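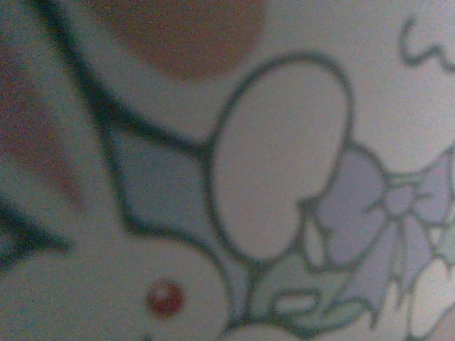

Emoji with a skin tone shows as two characters after export — how to fix?

Posted by Nanami Katayama in Text & Symbols

Hi all, hoping someone's had this. I run the members' newsletter for a small craft supplier and write it in Korletey, then export to Biltevico, which sends it out. Since November any emoji with a skin tone comes out as two things. So the waving hand with medium skin tone turns into a plain yellow waving hand and then a little brown square next to it. Plain ones are fine. Hearts fine. Flags fine, weirdly.

Looks right in the Korletey preview, looks wrong in the test email. Tried:

copying the emoji from a different site
pasting as plain text
typing the HTML codes by hand (both of them, with the ampersand and semicolon)
a different browser

Same thing every time. Goes to 2,000 people on Wednesday so would rather not have stray squares all over it. Also the subject line says it's over the limit now and I haven't made it longer?? Counter says 118 and I swear it's less.

2 replies
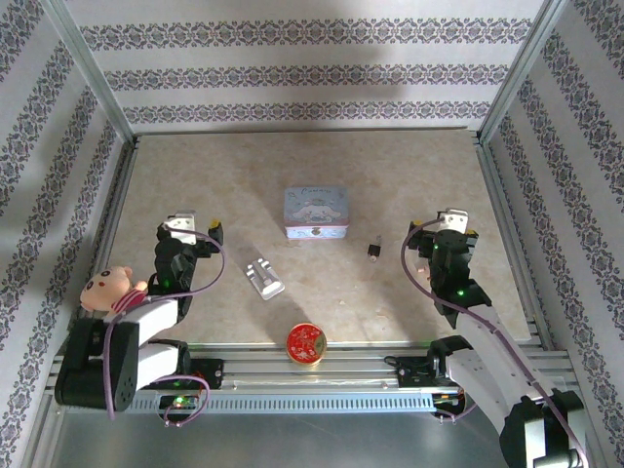

Rhun Pritchard
Regular · 164 posts

The square is the skin tone. A toned emoji is two codepoints, the base one and then a modifier straight after it, and whatever is showing the text is meant to join them up. If anything gets in between, even a space you can't see, they don't join and you get hand + square.

So something in your export is putting a character in the middle. My money's on the "tidy spacing" option in Korletey. Settings, Export, Text, untick it. Then export again from scratch, dont reuse the old file, it keeps the bad spacing.

To check: paste the exported line into a plain text editor, put the cursor after the square and press the left arrow slowly. If it stops twice between the hand and the square there's something hiding in there. Delete it and the two should snap together.

Flags are pairs of letters so they're built differently. Tidy spacing seems to leave letters alone, at least in my copy.

Subject line — the counter probably counts the modifier as its own character, and the hidden one too. Some counters go by code units, so one toned hand can cost you 4. Not a bug as such. Take the emoji out, see what the number drops to.

If none of that does it, post the exported line here and say which mail program you're testing in.

Kwame Amegashie
New member

had this in Lurna, just used the yellow ones in the end. nobody complained. might be your font? mine was an old one and didnt have the newer emoji in it at all, updated it and some of them came back but not the elf or the climbing one

Nanami Katayama
Original poster

Tidy spacing it was! Unticked, fresh export, test email is fine on my phone and on the work laptop. Subject line count has gone down as well. Still 3 squares in the footer but that's an old saved block so will retype it. Thanks Rhun. Kwame, the font's the same as before so don't think it was that, but thank you.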